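What we're buying first, and what can wait

Posted August 6, 2020

I said I would write up the budget once it was settled, and as of this morning it mostly is. Liliana Serra signed off on the first part, and Brunello Ferraro wants to see the rest again in October.

The plan at Farina was always one arm with a gripper, put to work handling cups and dishes on a counter. I started by asking for quotes on the arm and left everything else for later. That was the wrong order. The arm is the biggest line, but the small lines are the ones I had left out: the stand, spare fingers, cables, a second power supply, shipping. Together they came to 2,000 dollars. The spare fingers alone are 400, and Noemi Tedesco thinks we will go through them faster than I do.

We had three quotes. One was out of our range. The other two, from Cidis and Werov, were close on price, and the difference is in the support. Cidis includes two years. Werov charges by the visit and wants a deposit up front. I would rather pay a little more now and know the number, so I'm going with Cidis unless the lead time slips.

Before any of that gets ordered, we are doing as much as we can in simulation. It costs us one decent computer, which we already had, and Renzo Caputo's time. Mugs are what he is on now. The grip he has been working with puts one finger inside the mug and the other outside, with the wall between them.
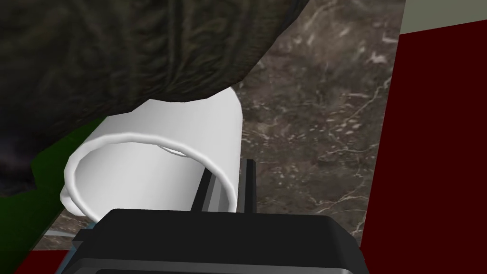

The question that matters for the budget is how wide the gripper has to open. The cheaper model would do for a grip on the wall. It would not do for picking up a bowl from the outside, and bowls are on the list for next year. The wider one costs more and is heavier, which cuts into what the arm can lift. I have asked for the weights of both in writing.

Still open: the floor plate, the insurance, and whether training is billed per person or per day. Salma Abdelaziz is calling about the last one. I'll update the spreadsheet when she hears back.

Contact | © 2020 Senirside | Back to top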